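Home > Training materials > Suture pads > Arnum incision pad

Arnum incision pad, pale

Sold by Iresero. Page last revised 19/02/2024.

The Arnum is a synthetic tissue pad for suturing practice. It comes with the incisions already made, so a trainee can sit down and begin with the first stitch. We developed it for teaching rooms where the same exercise is repeated many times by different people, and where the instructor wants to compare one closure with another on the same surface.

The surface is pale and smooth, and it takes the light in a similar way as moist tissue does. Many of our customers use it under strong light, and we advise to try the lamp position before the class starts, as glare can hide the edge of a wound.

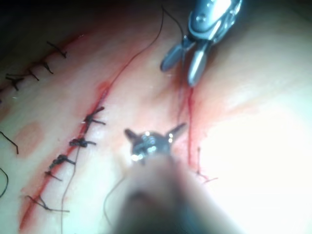

The pad is supplied in one size and one color. It can be used with hand instruments, or with laparoscopic instruments in a box trainer. The material does not need to be kept cold. Please store it flat, in the bag, and away from direct sun – a pad that was folded for a long time keeps the fold.

What is in the box
4 pads, each in its own bag
1 bottle of red wound color
1 instruction sheet
Thread and needles are not included.

Choosing the thread

For beginners we recommend black braided thread. Liette Turcotte, who wrote our exercise sheet, asks her groups to place interrupted stitches first and to leave the running suture for a second pad. 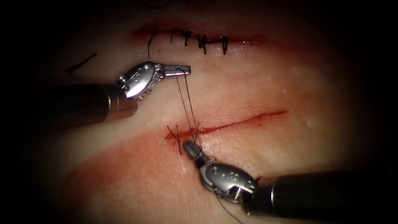
Spacing is the part which most trainees underestimate. They look at each knot by itself and forget the row. With dark thread on a pale pad the row can be judged from the other side of the table: five stitches along one seam, the middle three closer together than the outer two, and it is clear at once what to correct on the next incision. The length of the tails is also easy to see. We suggest that the instructor lets the finished closure stay in the pad while the trainee works on the next one, so both can be discussed together.

Using the wound color

The wound color is optional. Put a small amount along the cut with the dropper and wait a moment before stitching. It makes the exercise more difficult, as the edges of the wound are less easy to find.
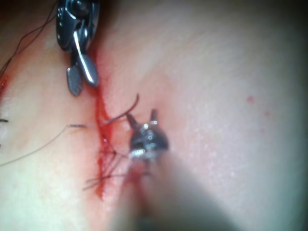
Wipe the pad with a damp cloth when the exercise is over. Do not use alcohol, it makes the surface dull. A light pink shade can remain near the cuts and it has no effect on the handling.

Ordering

Item number: 3000-32
Box of 4 pads: 37 USD, shipping not included
Wound color, extra bottle: on request

For school orders and for questions about delivery, please write to Harpreet Girard at the Iresero sales desk. The Futness holder, with clamps for the table edge, is sold separately and fits all Arnum pads.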